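Can a machine fix your computer yet? Ask again in May

Hedvika Doležal has eleven minutes before her next call and tells me so twice. Fine by me. I came to Brunstead with one question, the same one readers keep mailing in – when does a machine take over the boring jobs? Dishes, laundry, swapping parts on a repair bench.

"The boring jobs are the hard ones," she says, still standing. "People think chess is hard. Try a memory clip."

She runs bench automation at Nirnik, a small outfit that wants robots doing desktop repair and teardown. Old office towers, mostly. Open the case, take a part out, put a part in. A person who has done it for a month hardly looks down anymore. Her arm needs every one of those motions worked out, and then the case is sitting a bit crooked and you start over.

The bench is simple enough. Slotted aluminum table, a tower on its side with the panel off, and next to it a gray printed tray that holds the parts where the arm expects them. Doležal is prouder of the tray than of the arm.

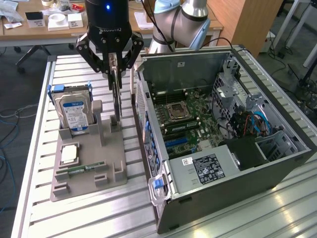 The gripper over the parts tray, next to the open tower.

"Everybody asks about the robot. Nobody asks about the tray. The tray is half the job." She taps the table with a pen. "If the parts are in a pile, we're dead. Put the chip in a pocket, stand the drive up in a slot, now we have a chance."

Isn't that cheating? A kitchen doesn't come with a tray.

"Sure it's cheating. Your dishwasher is cheating too. It has racks." She laughs, checks her phone. "A factory is one long cheat. You arrange the world so the machine can be stupid."

So, numbers. She gives me the last round without being pushed. 60 attempts at seating a memory module, 37 good ones. A good one means seated and both latches closed, no help from a person. Hard drives go better, she says, because they're big and you can grab them like a brick. Processors she won't give a number for.

"Not a good number," is all I get. Then, after a bit: "The pins. You're a hair off and you've bent something, and that board is now trash. A person feels it going wrong and stops. We are working on the stopping."

The stopping comes up a lot. She used to work at Zeltley on warehouse picking, and says the picking was easy next to this. Drop a box of socks, its still socks. Push too hard on a memory stick and you hear a crack.

I ask what the machine sees. Not much, apparently, or not the way I'd think. There is a view from out by the bench and another from down at the wrist, close in, with the fingers in the way half the time.
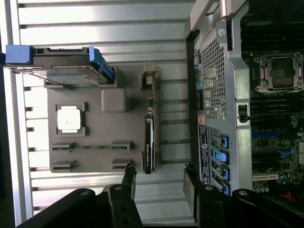 Seen from the wrist. Tray at left, tower at right, CPU socket empty.

"You'd be annoyed if your hand was always in front of your face," she says. "But you want to be close for the last few millimeters. From far off, a slot is just a dark line."

And lighting. She complains about lighting for a full minute of our eleven. Shiny table, shiny case, glare everywhere. They tried covering the metal with paper and then the paper moved.

Back to the house, then. Would she trust one of these with her own kitchen?

"No." Fast. "Wiping a table, okay, maybe. Carrying a basket from one room to another, okay. Anything with a wet glass, no. Anything with a cat in the room, no."

She's more hopeful about the shop floor. Yu, a refurbisher across the river, has offered her 243 dead towers to practice on, any brand, any age. She wants them badly and has no place to put them. The different brands worry her more than the space – every maker hides the latch somewhere else. Blue plastic means "pull here" on a lot of them, which helps. Some have no color at all and you need a screwdriver, and the arm has never held a screwdriver.

What about the people at Yu who do this now? She slows down for this one. "They are faster than us. Much faster. I'd like it to do the lifting and the sorting, and they do the fiddly parts. I get asked if it will replace them and I say come and watch it for 3 hours. Bring a book."

Would she put a date on it? Memory and drives, one model of tower, nobody standing by: she says she would show me in May. All models, she won't say. Laundry?

"Ask somebody who likes fabric." Her phone is ringing. She is allready halfway down the hall, and shouts back that I should write about the tray.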